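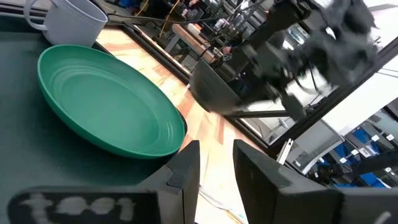

The fog came up the valley at Birnbridge a little before six in the morning, the way it does most of the summer, and by the time I had found my other boot it had swallowed the church, the bus shelter and the far half of the bridge. I'd come to spend a few days with Hendrik Postma, who has been writing down the weather here for longer than most of his neighbors have owned their houses, and he was already out at the rain gauge in his slippers.

"Drizzle," he said, quite pleased, and wrote it in the book.

The book is really a whole shelf of books, and they go back 226 months without a gap (he did have the flu one October, but his sister came over from Sinddale and took the readings for him, and her handwriting is a good deal nicer than his). Every morning gets a line: rain, wind, the high and the low, and then a few words of whatever he feels like adding. "Swallows back." "Hail, size of peas, dented nothing." The entry for 19th July just says "too hot to think," and I know exactly what he means!

What surprised me was how different the weather can be just up the road. Birnbridge sits down in the damp, but climb toward Jeltau, at about 3000 feet, and you'll often walk straight out of the top of the fog into sunshine so bright you have to squint. Hendrik and I did it on my second day, puffing along behind a farmer's dog that had decided to come with us, and when we turned around the whole valley was filled in white, with only the hill at Sinddale poking through.

Down in the village, people still stop him outside the bakery to ask about the weekend. He tells them to bring the washing in by noon on Saturday, or he shrugs and says he only writes down what has already fallen.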